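Support ticket: Sira gripper kit, CPU teardown routine
Status: open, waiting on Hotico
Priority: normal
Site: Banunham bench

Hi again, me with the Sira kit! The arm itself is behaving great, so this is all about the gripper and the stock "CPU swap" routine you ship with it. Short version: the approach is fine, the grip is fine, and then the last little bit of the move down to the socket stops with a "contact early" fault. I set the approach height to 80 mm and the final speed to 30 percent, same as the quick start guide, and I get the fault on most runs.
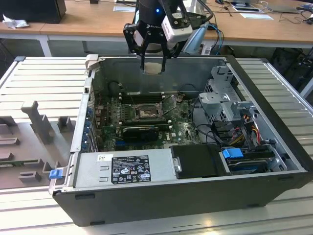

The Sira software says calibration passed, and I redid it twice this morning just to be sure. I used the tool offset from the Kneževič finger sheet, the one that came in the box. My test machine is a Dell tower on its side with the side panel off and the socket frame open, and the gripper comes in pointing straight down over the case like the guide wants. The graphics card is still in its slot, if that matters for your collision model (I left the obstacle box at the default size).

Things I already tried, so you don't have to ask -- rebooted the controller, reloaded the routine, swapped the finger pads, tightened the wrist bolts, and dropped the close force from 38 to the lowest setting that still held the chip. The lower force got me a couple of clean runs in a row and I got all excited, and then it faulted again on the next one.

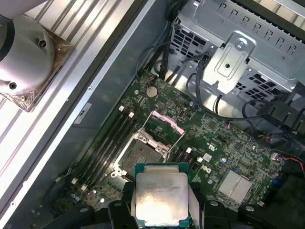
The fault log always points at the Z axis, never X or Y, so my guess is the force threshold and not the alignment. Your default is 300 grams. Is that measured with the weight of the fingers zeroed out, or do I need to do the tare myself before each pick? The manual has it one way in the setup chapter and the other way in the appendix, and I can't tell which one is current.

Update, 2:15 pm: ran the tare by hand before each pick like your auto-reply suggested. Fewer faults, still not zero. I've attached the log export. One other thing I noticed is that the pause button on the Sira screen takes a while to react during the final move, so I've been keeping a hand near the stop button instead.

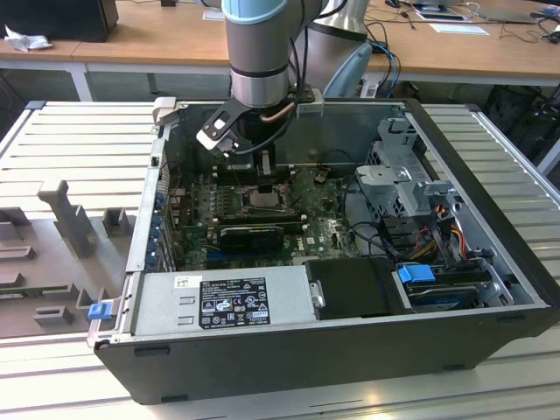

Banunham, August

Picking this ticket back up with the new firmware on. Good news first: the pause button is quick now, thank you!! The early contact fault is still with me, but the message finally shows the force reading at the moment it stops, so I can see it jump right at the end of the move. Could you tell me if the threshold can be changed for just that one step? I'd like to leave it alone for the rest of the routine -- I don't want the arm leaning on a board any harder than it has to. If it's easier to send me an edited routine file, I'm happy to load it and send back a fresh log the same day.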